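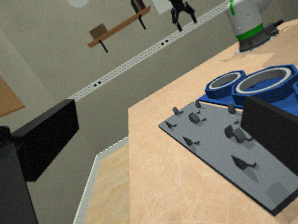

Step 3. Teach the pick poses in sim before you touch the real arm

Steps 1 and 2 got you a scene with the table, the gray board and the blue ring holders in it. Now the poses. Do all of this in the sim first. I skipped it in October and bent a finger.

Open the Irketti scene file. Wrist camera view on, wide view off. Check you can see both gripper fingers, one each side. If only one shows, your camera mount is rotated – fix it now, not later.

Open the fingers all the way. Jog the arm until the near half of the board sits between them. Drop speed to 8 percent. Seriously, 8.

Save that as "hover". Then tilt the wrist until you can see the rings in both octagonal holders, the small one and the bigger one next to it. Save as "look_rings".

Watch out for the hooks on the board. They stick up more than you think and the collision shapes dont include them by default. Go to Physics, tick "use mesh", reload. Takes 45 seconds on my laptop, let it finish.

Step 4. Export

File, Export poses, pick the Valente format. The other one drops the wrist angle and you wont notice until the arm does something dumb.

Copy the file to the controller. Mine listens on port 886, yours might not, check the sticker on the box.

Step 5. Dry run

Power on, bench clear, hand on the stop button. Run hover, then look_rings, nothing else. No gripper closing yet.

If the real arm ends up off to one side, your base offset is wrong. Measure from the table corner to the mounting foot, type it into the scene, redo the export. Vasco Rebelo at the Skistside workshop wrote a script that does the math – it's in the shared folder, file 64.

Still off? Loose base bolts. Tighten and run it again.

Step 6 is closing on a ring. Do the small one first.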